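The Greser site selection package is a subscription tool for small economic development offices. It holds a parcel and building inventory, a request-for-information tracker, and a business retention module for logging visits to existing employers. We ran it in the Levutville office for one full budget cycle, replacing a shared spreadsheet and a folder of PDFs. This review covers the desktop version only.

Setup

Import accepts CSV and shapefile. Our inventory was 57 listings, a mix of vacant industrial lots, two spec buildings and downtown storefronts. Parcel numbers containing hyphens were read as dates on the first attempt and had to be reformatted as text before upload. Zoning codes map to a fixed list supplied by the vendor. Our light industrial overlay has no equivalent in that list, so it went in as a note field, and note fields are not searchable from the public side.

Utility data is entered by hand. The form has separate entries for electric capacity, gas line size, water, sewer and fiber. It does not distinguish between capacity at the site and capacity at the nearest main. Consultants ask about this difference on nearly every inquiry, and we now type it into the description.

Request tracker

The tracker is the strongest part of the package. Each inquiry gets a project name, a deadline, a list of required attachments and an owner. Project Lobo, a food packaging prospect, came in with 19 separate questions and a short turnaround. The questions were pasted in as a block and split into line items correctly except where one contained a semicolon. Assigned staff received their items by email and replied without logging in. The finished response exported to PDF with consistent numbering.

Export to Word is less reliable. Tables lose their column widths and the header repeats on the cover page. If the prospect's consultant wants an editable file, allow an hour for cleanup.

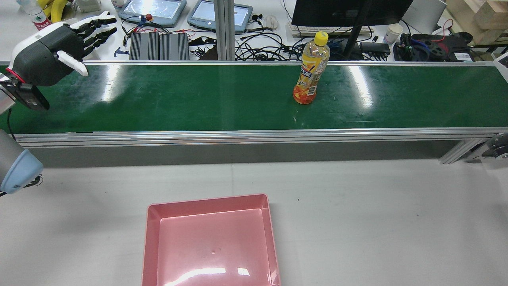

By Wim Verstraete
Business Tools | Updated July

Retention module

Visit records follow a standard survey format: headcount, expansion plans, workforce needs, supplier gaps, barriers. Fields can be hidden but not renamed. Hongmei Lu entered our backlog of visit notes and found that the workforce section allows only one training need per employer. A second need requires a second visit record, which inflates the visit count in the annual report.

Reminders for follow-up work as described. The default interval is 6 months and can be changed per company, though not for a whole sector at once.

Incentive calculator

We compared the calculator with Conard, the standalone program we had used before. For a plain property tax abatement on a fixed schedule, the two agreed to the dollar. Greser has no way to model a clawback tied to job creation, and it treats all equipment as depreciating on one curve. Conard handles both. We kept our Conard license for council packets and use the Greser figure only in early conversations.

Reporting

Six report templates are included. The pipeline summary and the available property list are usable as they come. The others need editing before they go to a board. Charts cannot be recolored. Filters reset each time a report is opened.

Support

Tickets were answered the same day in most cases. The zoning list issue was logged as a feature request and remains open.

Recommendation

Suitable for an office with one to four staff that handles regular state referrals. Offices that mainly administer incentives should keep a separate calculator. Ask for the import template before signing and test it with real parcel numbers.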